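Wanted: one or two people to help finish a two-armed robot before it finishes us

Evenings and some weekends, shared workshop above the old Zaugg bakery. Unpaid, apart from soup.

We are five people building a robot at home-workshop scale, meaning no budget and one good vice. It has two arms and a name, Guda, which Hannelore Haslinger gave it before it could do anything to deserve one. The aim is modest: Guda should clear a table. Plate, bread, tins, whatever people leave lying about. So far it has cleared 14 things in simulation and been rude to a great many more.

Most of the work at the moment happens in the simulator, where breakages are free. Benedikt Egger builds the rooms and I write the bits that move the arms. We both blame the gripper.
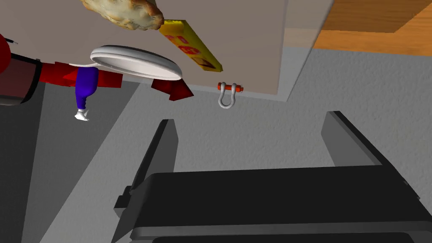
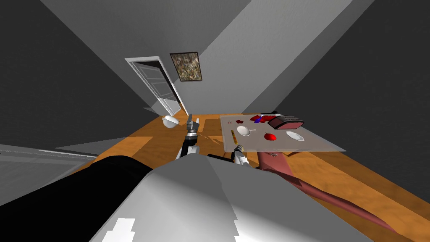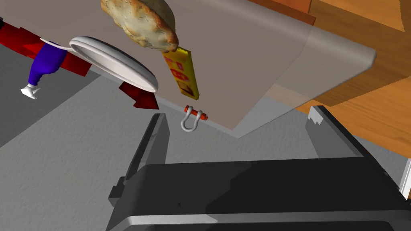
Simulator views: the first and last from right behind the gripper, the middle one from further back with both arms in it.

What we need is somebody who can look at a wrist view tipped on its side and still say which way is down. You might be good at Python, or at making brackets, or at reading a log file of 3217 lines without sighing where Benedikt can hear. One of these will do. If you own a drill press, please mention it early in your message.

The real arms are on the bench and half wired. The left one is further along. The right one is waiting for a bearing, and Mathias Rainer is waiting for an apology from whoever ordered the last one.

You would get a key, a shelf, and a vote on everything except the name. Materials come out of the kitty, which stands at 138 euros and is guarded by Emil Trummer. We share the place with a pottery group, so there is dust, and you will be expected to sweep it up on alternate weeks whether or not it is ours.

No experience of robots required. Some experience of sharing a kettle would be welcome — the last candidate had none.

Come by on Tuesday after seven and ring the bell marked Sosine. It sticks, so lean on it.

Valter Moen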